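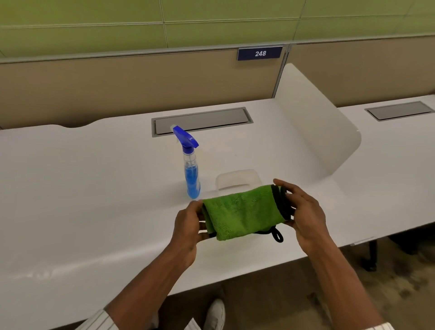
Unit 5: Collecting Demonstrations for Wiping Tasks

Course home | Units | Lab sheets | Reading | Submit

Last updated: 2026-10-18
Filed under: Lab sheets, Imitation learning, Data collection

5.1 Purpose

This unit covers the recording of human demonstrations with a head-mounted camera. The task family is surface cleaning at an office desk, using a cloth and a trigger spray bottle. The recordings are used in Unit 6 to train a policy that predicts hand motion from images. You will not train anything in this unit. The grade is based on the recordings and on the labels.

Wiping is used as the course task for two reasons. It needs both hands, which often do different jobs at the same moment. It also has a goal that can be checked from the image: either there is residue on the surface or there is not. Many household tasks lack the second property, and labels for them tend to drift between annotators.

5.2 Definitions

Episode. One continuous recording, from hands entering the view to hands leaving it. An episode contains one attempt at the task.

Segment. A part of an episode with a single label. Segments do not overlap and leave no gaps.

Rejected episode. An episode that is kept on disk but left out of the training split. Do not delete rejected episodes. They are needed for the exercise in 5.6.

5.3 Before recording

Adjust the camera so that both hands are in view when the elbows are at the sides. Check the far edge of the desk too. If the view ends before the far edge, tilt the camera up and repeat the check.

Lock exposure and white balance. A glossy white desk pushes automatic exposure down when the hands leave the view and up when they return, and the cloth will change color between segments.

Vary the starting state. Fold the cloth in some episodes and bunch it in others. Place the bottle on the left in some and on the right in others. A policy trained on one layout learns the layout. The Rolthorpe set used in earlier versions of this course had the bottle in the same position in 69 episodes, and policies trained on it reached for that position with no bottle present.

5.4 Segment labels

Use these labels and no others:

reach
grasp
unfold
spray
wipe
inspect
release
idle

Label each hand separately. The cloth hand may be idle while the bottle hand is in spray, and the two tracks should say so.

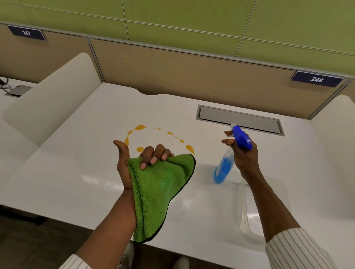 The spray segment begins when the finger starts to press the trigger and ends when the trigger is fully released. Moving the bottle into position is not part of it and is labeled reach if the hand is empty, or idle if the bottle is already held. This last case is a known weakness of the label set. A separate carry label was tested in January and dropped after annotators disagreed on where it ended.

The wipe segment begins at first contact between cloth and surface. Lifting the cloth for less than 10 video frames does not end the segment. A longer lift does.

Residue should differ in shape from one episode to the next. Use drops, streaks and smears, and change where they sit on the desk. Colored liquid is preferred on white surfaces. Clear water is hard to see in the recordings and makes the inspect label close to useless.

5.5 Recording quota

Each pair submits 18 accepted episodes. Swap the demonstrator at the halfway point. Expect to spend about 5 minutes per episode including reset, and more for the first few.

Reject an episode if:

- either hand is out of view during spray or wipe
- the demonstrator speaks to the partner and stops moving
- the bottle or cloth falls
- the residue is fully hidden by a hand at the start of wiping and stays hidden

Partial hiding of the residue is acceptable. The hands will cover part of the target in nearly every episode, and a training set without this would not match what the policy sees at run time.

5.6 Exercise

Take your accepted episodes and have both partners label them independently in Clirance. Export both files and compute the boundary difference, in frames, for each segment type. Report the median and the largest value. Then label three of your rejected episodes in the same way and state whether the differences are larger.

Write one paragraph on the segment type with the worst agreement. Give the rule you would change and the new wording.

5.7 Submission

Upload video and label files to the Grasatstead folder for your pair. File names must match the episode numbers in the log sheet. Submissions with missing log entries are returned without a grade.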